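Progress report, Goodall Fund, household water strand. Submitted 02/03/2018. 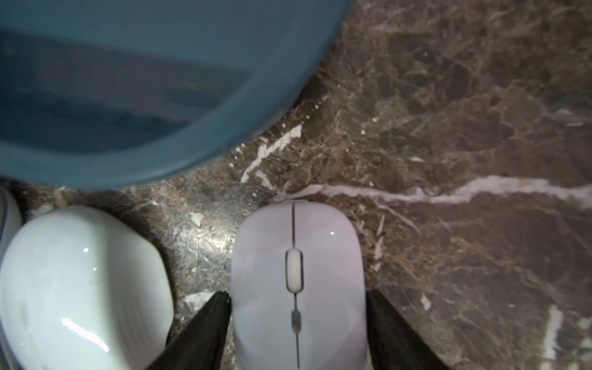
**Category: Home storage and use**

This is the second report on the Plalldale water-saving grant. The first one was cheerful. We have since had time to read the meter data properly, and this one is more careful.

The grant pays for three things: leak checks, home storage advice, and a leaflet series written by Emedel. All three are running. Whether they are saving water is a harder question, and we don't think the figures so far support the claims made in the original proposal, including the ones we wrote ourselves.

**Leak checks**

We had 976 homes on the sign-up list at the end of October. Signing up is free and takes a minute, so the list says very little about interest. Of the homes visited so far, 59 had a leak worth fixing. Most were toilet valves. A dripping valve is cheap to repair and the repair is easy to confirm, so this is the part of the work we would defend if asked.

The meter readings before and after are less clear. Jorkura supplies them as monthly totals, and a monthly total moves for all kinds of reasons – guests, a dry spell, a new baby. We asked for daily readings in the fall and were told they could be provided. They have not been. Until they arrive, any savings figure we gave you would be a guess, so this report doesn't include one.

**Home storage advice**

The idea was that people would catch the cold water that runs before the hot comes through, keep it in a tub or basin, and use it on plants or floors. People say they like this. In our follow-up calls, 17 households told us they were still doing it after two months. We would treat that with caution. People tend to tell a friendly caller what the caller hopes to hear, and we had no way to check.

There is also a basic problem with the sums. The proposal assumed that every gallon saved in a tub replaces a gallon from the tap. Some of those plants would not have been watered at all. One household told us their porch had never looked so green, and their bill was the same as last year.

We have stopped handing out the printed tally cards. Few came back, and the ones that did had been filled in with one pen on one day.

**Leaflets**

Emedel has delivered 6 leaflets. They are well laid out and the Spanish versions are good. The fourth repeats a claim about shorter showers that we couldn't trace to any source, and we have asked for it to be taken out. A corrected version is due before the next print run.

We don't know if the leaflets are read. The plan counts "leaflets delivered" as a result, and we would like to drop that measure. It tells you what we spent on printing.

**Money**

Spending is under budget, mainly due to the late start on visits. The printing line is over, by a small amount, and will go further over if the fourth leaflet is redone at our cost. We think Emedel should pay for it and have told them so.

**What we are asking for**

- Permission to move the unspent visit money into next year.
- A letter from the Fund to Jorkura about the daily readings.
- A decision on the storage advice. We would pause it until there is a comparison group, even a small one.

The next round of visits is booked and will go ahead whatever is decided on the rest.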